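Home | About | Open Calls | Studio Days | Contact

We use cookies to remember your settings. Accept | Manage

Call for Participants: The Small Drawer Sessions

Do you have a desk drawer you can't close? A box of batteries, rubber bands and dead pens that you move from one shelf to the next? We would love to have you with us!

Hamwood is looking for 38 people to take part in a study of how we put small things away at home. We make and test desktop storage — drawer boxes, trays, dividers, the little stuff — and we want to watch real people use it before we settle on our next set of designs. You don't need any background in design. You don't need to be tidy either, and we're hoping for a good mix of people who label everything and people who have never labeled anything in their lives.

The sessions are led by Romana Urban, who has been sorting, stacking and pulling apart drawer boxes with us for years and still gets excited about a good handle. Vilém Kováčik builds the tabletop sets and will be on hand with spare parts.

What you'll do

Each participant comes in for 2 sessions, both on weekdays, with at least a week between them. In the first one you get a drawer box and a mixed pile of everyday objects, and you put them away however you like. There's no right answer and no clock on the wall. Afterward we sit down with coffee and talk through what you did — which drawer you reached for first, what annoyed you, what you would change.

In the second session you come back to the box you filled and look for things in it. People are often surprised by their own choices (Romana once hid a tape measure from herself so well that we had to tip out the whole box), and this is usually the part everyone enjoys most. Then you try the same pile with a different box and tell us how the two compare.

Between sessions we ask you to keep a short diary about one drawer at home. A couple of lines a day is plenty. Notes like "took out the scissors, put them back in the wrong place" are just what we're after! Photos are welcome but you can skip them.

What we're testing

We're working with 4 kinds of box this time. Clegg is the plain one, with a single drawer and no dividers. Modis has inserts you can move around. Hokico is shallower and was made with craft supplies in mind. The last doesn't have a name yet, and you'll be asked to suggest one. We're interested in how far people pull a drawer out, whether they hold the box still with the other hand, and what ends up on top of it when the inside is full. We're also comparing colors, as we keep hearing strong feelings about them and would like to hear yours.

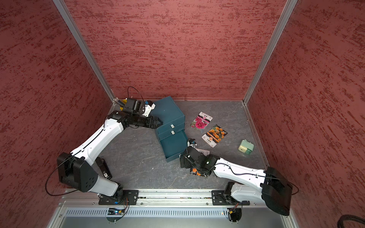

Do I need to bring my own things to put in the drawers?

Everything is provided for the first session, and for the second you're welcome to bring a handful of small items from home that never seem to have a place.

Who can take part

- You are 18 or older
- You can sit or stand at a table for an hour, with breaks whenever you want them
- You can come to our studio for both sessions
- You are comfortable talking in everyday English about what you're doing

Left-handed people, please apply! We had far too few last time. We would also love to hear from anyone with limited grip or sore hands, and the tables can be raised or lowered to suit you. If you use a chair or tool of your own for desk work, bring it along.

People who work for a storage or furniture company can't join this round, but you can sign up for our open studio day in March.

Pay and practical details

You receive 75 dollars per session and a further 50 when you hand in your diary. Travel on local buses is paid back on the day, so keep your ticket. Each session lasts around an hour and a half. After the study you can pick one of the boxes to take home.

We take notes during the sessions and record sound for the interviews. Your name is kept apart from your answers, and you can stop at any point and still be paid for the session you came to.

How to apply

Send us a short message through the Contact page by 20th October. Tell us which hand you write with, which mornings or afternoons suit you, and a few sentences about the worst drawer in your home. Go into detail — Romana reads all of them and she likes the long ones. If you need the call in large print, mention it in your message and Vilém will mail you a copy.

We'll reply to everyone, whether or not we can offer you a place this time. If the group fills up, we can keep your name for the next round if you'd like us to.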